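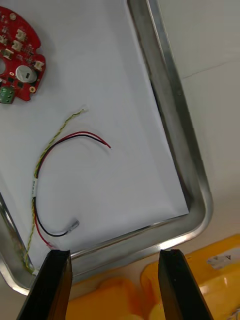 Red circuit board on white paper in a metal tray.

Summer hours and a few words about the Cluslow night classes

Well, we made it to the end of another term, and I want to thank every one of you who came up those stairs on wet evenings when the couch must have looked awfully good. We had 58 people signed up this spring across six classes, and a good many of you stayed on to the very last night, which did my heart good. The bread class ran over so often that I gave up on locking the front door at nine and just brought a book.

Fall sign-up opens on 2nd July, and it will be done the old way, by phone or at the front desk. I know some of you liked the online form, but it lost names last year and I spent most of August calling people to say sorry. Phone or desk, please! If you get the machine, leave your number slowly, and then say it again.

Sombat Wannasri is coming back to teach Thai home cooking, and he has asked for the bigger kitchen this time — I've told him yes, so the jam people will be moving down the hall to Room 6. It has a better window anyway. Eamon Ó Dálaigh will take the beginners' fiddle group again, and he'd like me to remind you that a borrowed fiddle is fine but it does need all four strings.
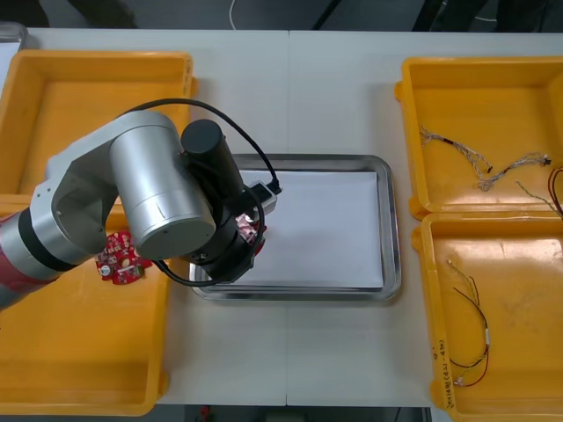

Silver and black robot arm over a white tabletop.

The price for a full term stays at $197, with $28 off if you sign up for a second class. Single evenings can be arranged for most subjects, though not for upholstery, where you really do need to be there from the start or you end up with half a chair. Speaking of which, there is a footstool with green piping still sitting in the cloakroom. It is very nicely done and I'd hate to see it go to the thrift store, so if you made it, come and get it.

Parking will be tight until the Vandmont Street work is finished. The bakery has kindly said we can use their lot after six, as long as we keep clear of the delivery door. I'll be in the office most mornings over the summer, so stop by, even if it's only to say hello. The coffee is usually on, and the back steps are nice and shady until noon.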